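Desk organizer (cardboard)

A cardboard desk organizer is a small sorter with slots, used for mail, index cards, receipts and the other flat stuff that piles up on a table. I've kept this entry going for the Prurkis household wiki since April 26, 2019, so forgive me if I ramble a bit!

Most have one or two columns of slots split by thin dividers. Some come flat and you fold them up yourself — my first one, a Treltus, had 13 dividers and took me a whole evening (I put the center wall in backward, twice). The Dunleavy kind ships already glued and weighs 465 grams, and I like it a lot better.

Dividers are the weak spot. They sit in shallow notches, so they drift and lean, and the narrow slots catch the corners of envelopes. I push mine straight every June or so, when I clear out old bills.

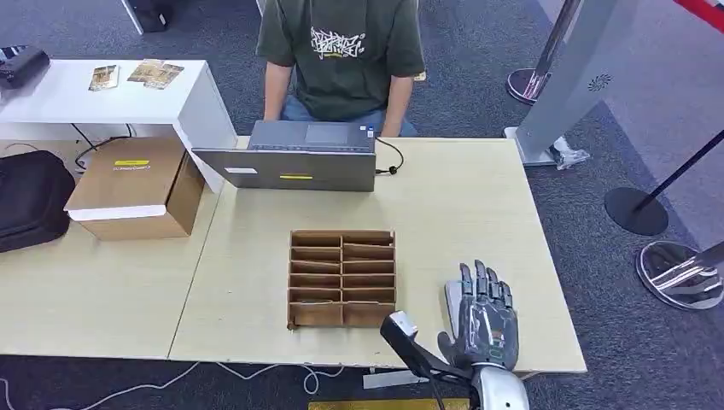
Narrow slots are great for cards and hopeless for magazines. Mine holds 200 index cards before the sides start to bulge, and I wouldn't go past that. Keep it away from drinks, too — cardboard soaks up a spill fast, and the bottom row goes soft first.

See also: Letter tray, Prakano box, Pigeonhole desk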